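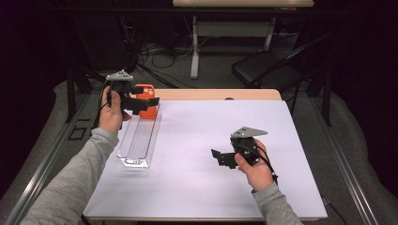
Phone case take-back plan comes to Rusimville, with few details

December 20, 2020

RUSIMVILLE - Shoppers buying a new phone case for the holidays will be asked to hand over the old one under a recycling plan that accessory seller Toltatier says will keep plastic out of the county landfill. How much plastic, and where it will go, the company was less ready to say.

Under the plan, anyone who drops a used case at one of three stores gets an $8 credit toward a case from the company's Leka line. Two of the stores are in Rusimville and the other is in Firkoswood. The credit runs out at the end of January and can't be used on chargers, screen protectors or anything already marked down.

That last part matters, as most of the Leka line was marked down on Friday.

Toltatier says its cases are "98 percent recyclable," a phrase that appears on the store windows, on the receipts and twice in the two-page statement it sent to reporters. The statement does not say whether the figure is by weight, or what the rest is made of. It also doesn't say whether the number applies to cases made by other companies, and those are likely to make up much of what comes through the door.

Asked who tested the cases, the company said the work was done "by a partner." Asked for the partner's name, it said that information would be shared in the new year.

Recyclable is a generous word in any case. It means a thing can be turned into something else if somebody has the right machines and wants the material. The county's own curbside program does not take phone cases of any kind. They are too small for the sorting line and often made of two plastics stuck together, one hard and one soft, that have to be pulled apart first. Cases put in the blue bins are picked out as trash and hauled away with the rest.

Toltatier would have to send its collected cases somewhere else. The statement mentions "regional processing" without naming a region. A store manager in Firkoswood, reached by phone on Saturday, said the bin there would be picked up by the same truck that brings new stock, and that she had not been told what happens after that.

The company ran a smaller version of the plan last winter. It says it took in 2550 cases before the bins were removed in spring. There is no public record of where those went, and the company did not answer a question about it. In a follow-up email it described the earlier effort as "a learning phase" and said shoppers had loved it.

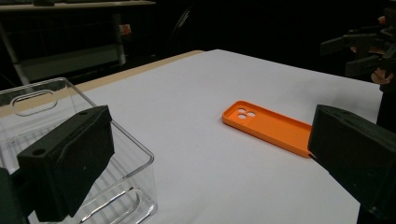
Bülent Coşkun said he had no quarrel with collecting old cases but wondered why a store credit had to be part of it. People who were happy with the case they had would now be nudged into buying another, he said, and one case in a drawer would become one in a bin and a new one on the phone. He would sooner see the same shape of phone sold for a few years running, so that an old case still fit the next model.

Toltatier disputes that the plan is meant to drive sales. Its statement says the credit is "a thank-you" and that customers are free to drop off a case and buy nothing. A visit to the downtown Rusimville store on Saturday afternoon found the bin behind the register, next to the Leka display, where a clerk has to be asked for it.

The city has no part in the plan, though the company's window posters carry the words "working with our community." A spokesperson at City Hall said the city had been told of the program by email and had wished the company luck. No money changed hands and no permit was needed.

Lourenço Garcia, speaking for Toltatier, said the company would publish totals for each store once the holiday rush was over. Pressed on whether those totals would include the amount turned into new material, as well as the amount collected, he said the format of the report had not been settled.

Cases can be dropped off during store hours. They should be clean and free of card holders, metal rings and glued-on grips, which the company says it cannot accept. Shoppers who want the credit will need to give an email address.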